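Gripper stops short over the tray, is it the cable?

Keith Sutcliffe
Our bench arm has begun stopping above the tray before it closes on the bottle. Wrist light is blue, no fault shown. The supplier says recalibrate. I've done that twice and don't believe it.

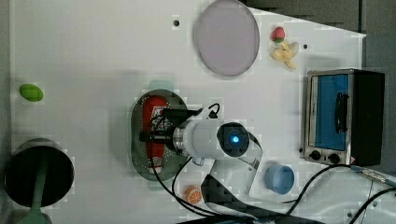
Gripper over the ketchup bottle, cable loop at top left.

Jolene Whitcombe
I'd doubt it too. Check the cables first. Is the long one from the wrist tied down anywhere? Ours at Parkosgate snagged after 200 cycles. Leave slack, clip it to the base and rerun at 14 per cent speed.

Udier
Just recalibrate it. Worked for me in May.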